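April, notebook, dye and wash bench, Rarkdale

Started the second round on the cotton pieces. Question is still whether the shrinkage comes from the wash or from the drying. Dagim thinks drying. Same detergent as before, cold fill, short spin. 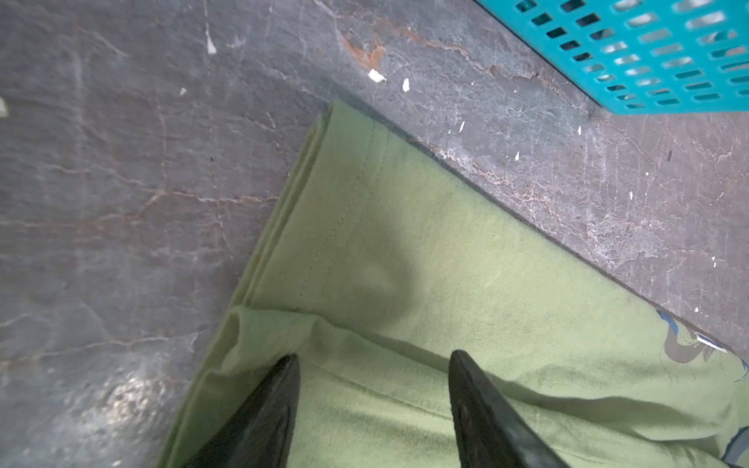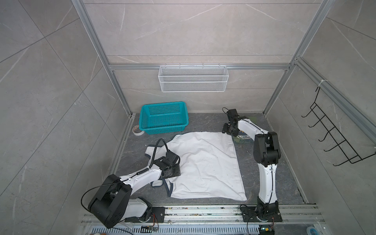

Bath weighed in at 1,928 g before the soda ash went in. Mitiku's sheet says 1,202 g, but that was for the small tub, so don't copy it across. Soaked for 20 minutes, rinsed twice, hung in the back hall away from the heater.

Width on the line-dried set is down almost 2 percent. Tumble set not measured yet, Kalkidan N. has the long ruler.

The Berhe swatches bled a little at the first rinse and ran clear at the second. Keep them apart from anything white.

To do:
Ask Gadisa for the mill's finishing notes
New pH strips, the open tube reads high
Relabel the Emamus jars, marker is rubbing off
Tumble set, measure flat after a night's rest

Left the tap filter in the sink at 4:30.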